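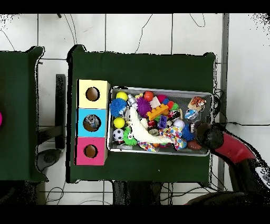 The sorting station during a recording: mixed toys in the metal tray, three boxes with round holes on the left side.

Recording sorting episodes at the Gomcombe station

This page explains how we record examples for the sorting task. It is written for a person who already can drive the arm but did not collect data before. If you never used the arm, please do the driving practice first and come back.

What you need

The table with the dark green cloth, the metal tray, the three boxes (yellow, blue, magenta), and the toy bin from the shelf. On the computer you need the Nividano recorder, open and connected. Please check that the free disk space is more than 60 gigabytes before you begin. The recorder does not warn you when the disk is full, and we lost one whole afternoon in May this way.

Step 1. Place the boxes

Put the boxes in one line along the left edge of the tray, with the holes up. The order is yellow at the top, blue in the middle, magenta at the bottom, as seen in the head camera view. Do not change this order inside one session. Between sessions the order can be changed, but then write the new order in the session note.

Step 2. Fill the tray

Pour the toys in and spread them a little with your hand. The toys should touch each other and partly cover each other. When I started, I placed every toy nicely apart, and the model trained on these examples could not pick anything from a full tray. Mix hard and soft things: balls, spiky balls, bricks, plush and fabric toys, small packages. Long soft toys are good to have, they often lie across the others and the driver must decide what to take first.

Step 3. Choose the target

The recorder shows one toy and one box color. Read the instruction aloud one time, then start. If the toy is fully hidden, press Skip. Do not dig for it before the recording, this changes the tray and the first picture will not match the rest.

Step 4. Record

Move the arm in from the right side. Go slowly in the last part before contact. One episode may have at most 300 frames, and the recorder stops by itself at this number. If you miss the toy, you may try again inside the same episode. We keep such episodes, they teach the model how to correct itself. Only delete an episode when the arm hits the tray wall or a box falls over.

Step 5. Label

Choose one of three labels: success, retry, fail. "Retry" means the toy went in the box but not at first attempt. Many people mark this as success, and then I must look at the video again. Upload with the Stilel script after every 54 episodes and empty the boxes back to the tray.

Common problems

The gripper view is dark: your shoulder is probably between the lamp and the tray. Stand further back.

A ball sits on the hole and does not fall: end the episode and label it fail, also if it drops later.

Upload stops with error 342: log in again and repeat the command. Files already sent are not sent twice.

The old toy list is still in the Nistor folder, please do not use it.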